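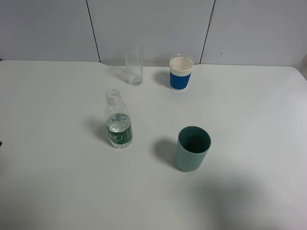 Is a plain white table a pain to keep clean if people put drinks on it all day? Less than I expected, as long as you wipe up coffee the same afternoon and don't leave it overnight.

I bought the Palix table last September for the room where we all end up with our drinks, and I've been meaning to write this review ever since (sorry, it got long!). It's the matte white top with the rounded corners. I paid $241, plus delivery, and the box was so heavy that it took two of us to get it up the stairs.

First, the finish. I was really worried about it! My old table was a glossy Mirurent and it showed every single fingerprint, and if you sat facing the window you got the glare right in your eyes. The matte top is so much easier to live with. Cups and glasses leave rings, sure, but a damp cloth takes them off. I had one bad night with a mug of black tea that sat until morning, and that needed baking soda and a bit of patience. There's still a very faint mark if I go looking for it.

The rounded corners are my favorite part – I walk into furniture constantly, and my hip is grateful. They do slope down a little toward the edge though, so keep your glass away from them. I keep anything tall toward the back, next to the wall, and let the paper cups and water bottles land wherever.

Assembly took me 53 minutes with the little wrench they give you. The instructions are all drawings and step four is confusing, so look at which way the brackets face before you tighten anything. I did it backward and had to start that part over, grumbling the whole time.

What I don't love: it shows crumbs, dust and pencil marks like crazy, and it's a bit loud when you set down a heavy glass. I tried Lanov felt coasters and they helped with the noise, but they slide. The Sakai cork ones stay put, so those are what I use now.

Would I buy it again? I would, at this price. If you have small kids with markers I'd maybe go for the gray top, which costs the same. Four stars from me, and I'd give it the fifth if they fixed that drawing for step four.

12 February 2026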